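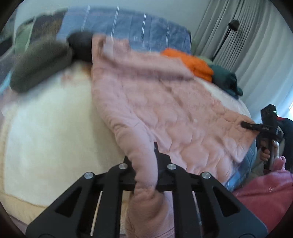
Llevaba dos inviernos buscando una colcha que abrigara sin pesar, y la Ledesma de Warnell me ha quitado las ganas de seguir mirando. Compré la rosa empolvado, que en la web parecía bastante más chillona y en casa es un tono pálido, tranquilo, de los que se llevan bien con casi todo. La tengo conviviendo con la manta de pelo blanco y crema de siempre y con las rayitas blancas finas sobre azul de la cabecera, y me encanta el conjunto (yo, que soy de las que sacan toda la ropa de cama al sofá antes de decidir nada). El acolchado va en costuras onduladas, irregulares, y cuando la doblas o la enrollas por el borde hace un rulo gordo y blandito que da gusto.

Vamos a lo práctico. Me costó 110 euros en la tienda de Jestham, con el envío incluido, y llegó un lunes a primera hora, en una bolsa con cremallera que he guardado para el verano. Venía muy aplastada. La extendí, la sacudí un par de veces y por la noche ya tenía cuerpo, aunque las marcas del doblez tardaron unos días en irse del todo.

**El calor.** Mi dormitorio da al norte y en enero amanece a 19 grados con suerte. Antes dormía con el nórdico y una manta encima, y me despertaba a media noche con las piernas atrapadas. Ahora la colcha sola me basta casi siempre, y cuando aprieta el frío le echo la de pelo por encima de los pies. ¡Qué diferencia dormir sin ese peso!

**El lavado.** Cuatro lavados lleva ya, a treinta grados y con centrifugado suave. El relleno sigue en su sitio y el color también. Eso sí, en una lavadora pequeña entra muy justa: yo la llevo a la lavandería de abajo, que tiene tambor grande, y la seco extendida sobre dos cuerdas. Natalia Alvarado, mi vecina, metió la suya en la secadora en caliente y le salió con el borde algo fruncido. Se le fue bastante con plancha de vapor, pero yo no me arriesgaría.

**Lo que mejoraría.** Resbala. Si te mueves mucho, por la mañana aparece en el suelo, sobre todo con sábanas lisas. También echo de menos una medida intermedia, porque la mía se queda un poco escasa de largo si quieres remeterla por los pies. Y atrapa pelusa de la manta – le paso el rodillo cada semana y listo.

Estuve dudando con la Cindthorpe, que costaba 23 euros menos. Mi prima Jovita Ventura la tiene y pude toquetearla a conciencia: es más fina, más fresca, con el pespunte recto. Para entretiempo me parece estupenda. Para una casa fría me quedo con la mía sin pensarlo, y ya le he echado el ojo a otra para el cuarto de invitados, si es que la reponen en verde.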